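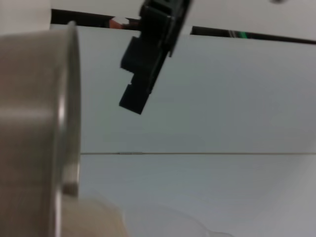 Astatix asked, on reading the April draft, why the episodes with an uncommanded release had been kept in the download at all, and whether a policy trained on them would learn to drop things. The episodes remain available, but they are held in a separate folder and are not read by the default loader.

Flollevlow Cup and Bowl: Data Card and Fault Notice

Summary
Flollevlow is a set of 900 recorded episodes of handling and pouring with household vessels, captured from cameras mounted at the wrist. It was recorded at the Miltby site and is maintained by the Björklund laboratory. The main split contains 669 episodes. The remainder are held back for calibration, for testing or for the reasons given under Known fault.

Known fault
In 33 episodes the gripper opened without a command while holding a cup. The controller log continued to report a closed grip for up to 25 frames after the release. Any label derived from the reported grip state is therefore wrong for that interval. The camera images are not affected.

The cause was traced to an intermittent connection in the gripper cable. When the connection dropped, the drive lost its holding command and the last valid state was repeated in the log. The cable has been replaced and the controller now records a missing reading as missing. Episodes recorded before the repair have not been altered.
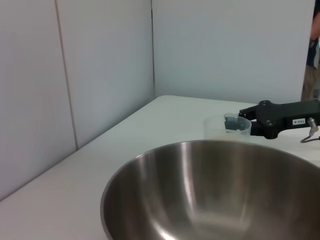
Wrist view: clear plastic cup held in the gripper, with a stainless steel bowl in the foreground.

Safety
All recordings used in the release were made with empty vessels or dry contents. Hot liquids, glass and sharp items must not be used to reproduce the task on hardware showing the same fault. People may be visible at the edge of some views. Users repeating the work should keep hands outside the enclosure whenever the arm is powered, including while it is paused, and should check the emergency stop at the start of each session.

Folder layout
main: episodes for training
held_out: calibration and test episodes
fault_release: episodes with an uncommanded release

Recommended use
The fault_release folder is suitable for work on failure detection. It should not be merged with main unless the grip state has been labelled again from the images. Results that include it should say so.

Reporting
Suspected further cases should be reported with the episode number and the first frame in which the log and the image disagree.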